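I'd had two cups of coffee by the time Colette Riviere let me near the arm, and I was already asking too many questions. She runs the Mernau project out in Burnedthorpe, and she talks fast, so some of what follows is pieced together from my scribbles (sorry, Colette!).

The question they've been chewing on sounds small. If you teach a robot arm a job by guiding it through the motions, do you want lots of demonstrations that all look alike, or fewer that start from all over the table? "Everybody told me to just get more," she said. "So in September we got more, and it helped a lot less than I wanted it to."

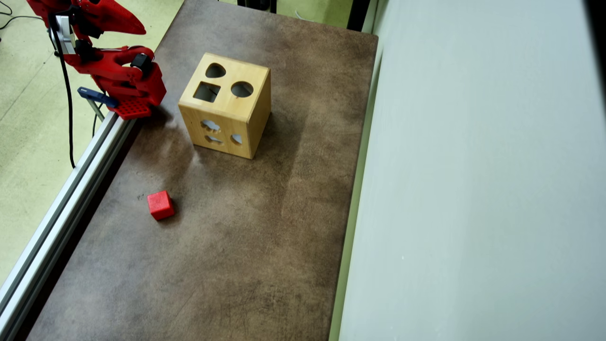 Mernau's method goes like this. A person steers the arm through the task, the recordings go into training, and then the arm gets its test runs with nobody steering. Colette's team built two sets of 300 demonstrations each. In the first, the block always started in nearly the same spot. In the second, they moved it before every recording. It's a toddler's job on paper — get a little red cube into the wooden box with the square hole on top — and I said so, and she laughed at me. "Try doing it with one hand and a camera for eyes," she said. "The box has a round hole right there too, and a sort of triangle. Being close gets you nothing."

Each version then got 100 test runs, with the cube placed in spots neither one had trained on. The same-spot version made 13. The moved-around version made over half, and I got the feeling she'd told that story a few times and still enjoyed it.
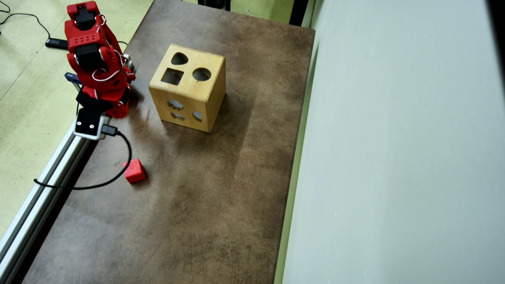
*Page last changed: October 2021*

I asked what happens when it fails, and this was the part I liked best. Most misses come at the very end, she told me. The arm gets the cube over to the box just fine, then comes down with it turned a bit too far, and the corner catches on the rim. "Reaching is easy now. It's the last half inch that eats my evenings."

So they tried one more thing, a set they call Pan, where the person steering makes a bad approach on purpose and then fixes it. That brought the total to 391 recordings on top of the moved-around set's starting point, counting the original 300. Did it work? "It recovers more," she said, and then she stopped and picked her words. "I've seen it back off and try again, and the old one never did that. But I want another round of tests before I put a number on it."

I pushed for a number anyway. No luck!

We also got into Tridel, the software they use to sort the recordings, and I'll admit I lost the thread for a while. The short version is that it flags demonstrations where the person paused too long. Colette used to throw those out. Now she keeps them, and she's still arguing with herself over whether that's smart.

Next up is turning the box between runs, which they've mostly left alone so far. "Ask me again after that," she said, already reaching for her keyboard.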